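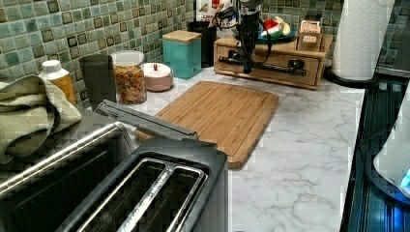 The kitchen counter at Trummer, toaster, cereal and all.

Come spend a morning with us and our kitchen robot! I run the open day at Trummer, and every year I put out a call for regular folks who'd like to come in, watch the arm do its chores up close, and tell us what they think. No tech background needed. If you've ever made toast, you qualify.

The open day is in January and we have room for 13 people in the morning group. Doors open at 9:30 (there's coffee, and the Damico bakery down the block usually sends over something sticky). I'll give a short welcome, I promise it's short, and then we head into the kitchen. You'll see the arm work around the counter, with drawers, dishes and the other bits and pieces you'd find in a normal home. After that comes my favorite part, where you get to suggest a chore and we try it. Last year somebody asked for folded napkins and we were still at it when lunch showed up.

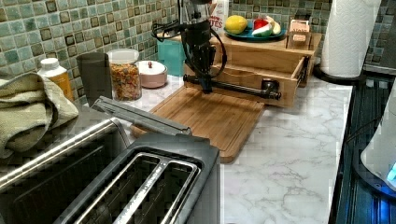

Drawer open, arm over the cutting board.

What I need from you: about 2 hours of your time, plus a willingness to speak up. You'll fill out a form with 44 questions, mostly check boxes, on things like how close you felt okay standing and whether the arm moved too fast for your taste. Grumpy answers are welcome. They get read out at our Monday-style planning meeting just like the nice ones, and the folks at Gramer who help us with the software see them too.

You should be 18 or older and fine with standing for a while, though we do have stools. Tie back long hair, please, and skip the dangly bracelets. Kids can come to the afternoon demonstration instead, no sign-up for that one.

We pay a $300 thank-you per household, so if two of you come along you'll be splitting it. Parking is free behind the Flokar building. Use the side entrance, the front one sticks.

To sign up, fill out the short form on our visitor page and tell me which kitchen chore you hate most. I'll write back to everybody, even if the group is full by then, and I keep a waiting list. Hope to see you there!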